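3.2 Bedroom setup and daily upkeep of the robot

The laundry trials were run in a furnished bedroom at the Lilberg site. We kept the room as a person would live in it, with the bed made, carpet on the floor and daylight from the window. The robot is an Angate mobile base that carries a head camera and a white gripper. The base was bought as a standard unit. The gripper mount was made in our own shop and has been changed twice, most recently in March, when the old bracket was found to flex under side loads.

Each session starts with the same checks. The operator wipes the camera lens, looks over the finger pads for wear and runs the arm through its joint limits with no load. The gripper is then closed on a gauge block and the reading is compared with the value stored at the last calibration. If the two differ by more than 6 percent, the gripper is zeroed again before any garment is touched. Over the study period this happened in 29 sessions. Most of these came after the base had been moved between rooms — the cable to the wrist gets pulled during transport, and the connector works itself partly out of its seat.

Garments are placed on the duvet by hand and left crumpled. A start position at the foot of the bed was chosen so that the head camera looks down on the duvet and the pillow at the far end stays in view (Figure 4).
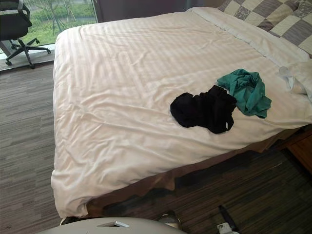
Figure 4. Start position at the foot of the bed, seen from the head camera. A black garment and a teal-green garment lie on the duvet. The gripper is at the lower right.

Carpet caused more trouble than we had planned for. Fibers collected in the wheel housings and, once wound around the axle, raised the motor current enough to trip the drive protection. We now clear the wheels at the end of every day with a hook and a hand vacuum. The current limit was left at the factory setting. Raising it would have hidden the problem, and the motors already run warm on carpet.

Finger pads were replaced after every 70 grasps. The pads are cut from silicone sheet supplied by Drerkov and held with two screws, so the change can be made without taking the gripper off the arm. Worn pads slip mainly on thin knits, where the cloth slides out while the arm is still lifting. With fresh pads the first grasp held in 92 percent of trials.

All faults and part changes were written in a paper log kept with the robot and copied each evening to the project server. Olaia Sotomayor did the mechanical work and Zuzana Polák the calibration. The log also records which gripper mount was fitted, and trials made with the earlier mounts are left out of the results in Section 4.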